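Is a cluttered bench good or bad when recording kitchen examples?

Teleoperation and learning > Collecting examples 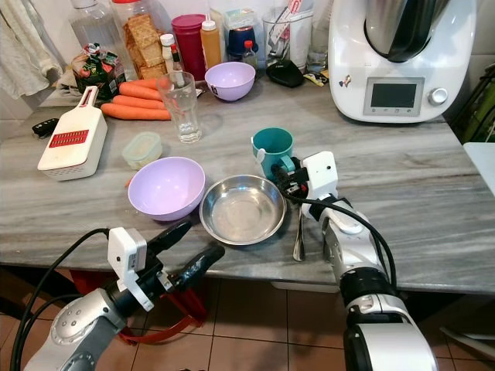

Two arms, one mug, and a disagreement

Posted by Eldana Dinsa

We're recording two-arm kitchen tasks by remote control. The one I'm stuck on is the mug: right gripper takes it by the handle, lifts it, sets it down near the back wall. So far we have 700 recordings on a bare bench and the trained policy does fine there, which I don't find very impressive.

My supervisor wants the next batch done on a bench as full as the one in the photo, with bowls, carrots, a grater, bread, bottles and a food processor in the corner. The theory is that the system will learn to ignore whatever doesn't matter. I keep hearing this and I've yet to see anyone show it. My worry is that we'll set the bench up once, leave it like that for a week because we're lazy, and end up with a policy that knows one particular mess by heart.

Two things I'd like to know. Does clutter in the training examples really help, or does it just look more like a home in the demo video? And should I throw out recordings where the gripper bumps something on the way to the handle? We have cameras on both wrists as well as the head view, if that changes anything.

Please don't tell me "more data". I've had that answer.

Fasil Hailu

Clutter helps if it moves. If it stays put it's wallpaper, and your system will use it as wallpaper. I've watched a policy reach for the spot where a cup used to be, right beside a bowl that hadn't shifted in a fortnight. Take the cup away and it still reached.

What we did on the Lerkier bench was dull but it worked well enough. Every ten recordings, someone other than the operator shuffled the bench. The target moved, at least three other things moved, and one thing was swapped for something from the cupboard. We turned the handle too, because operators will quietly put it at the angle they like best. Check your 700 for that before you blame the bare bench. I'd bet most of the handles point the same way.

For testing, keep a few layouts that never appear in training, and some mugs in colours you haven't used. If the score on those drops a long way, you have your answer about learning by heart. Ours dropped a long way the first time. We had 1,010 recordings by then and I was not popular on the Thursday call.

On bumps: I'd keep the ones where the operator nudges something and carries on sensibly. I'd drop anything where an object gets knocked over, or where the operator stops and dithers, because the arm will learn to dither. Tag them as you go -- sorting them out later is miserable.

The wrist cameras do help with the last bit of the grasp, when the arm blocks the head view. They won't rescue you from a bench that never changes. Also watch your cables. If one pulls tight on a long reach, operators start favouring short reaches without saying so, and that ends up in the data as well.

Obsa Belay

just do 2,000 and mix it all in, it sorts itself out. We used the Bravo software and didn't sort anything

Ferenc Boros

I'd be careful with the reply above mine. "It sorts itself out" was the plan on our project too, and when we finally looked, 172 of the recordings had the wrong task label. Nothing had sorted those out.

I mostly agree with Fasil, though I'm less sure about keeping the bumps. Whether a nudge was sensible depends on who's judging, and our two labellers couldn't agree. We ended up training once with them and once without. The difference was small enough that I wouldn't defend it to anyone.

One small thing to add. Before recording another batch, run your current policy on the full bench a couple of dozen times and write down how it fails. If it goes for the wrong object, clutter in training may be what you need. If it gets to the mug and misses the handle, a grater and some carrots won't fix that, and you'd be better off spending the week on handle angles.

Eldana Dinsa

Checked the handles. Fasil would win the bet. Will run the failure test before we shuffle anything and post the tally in this thread.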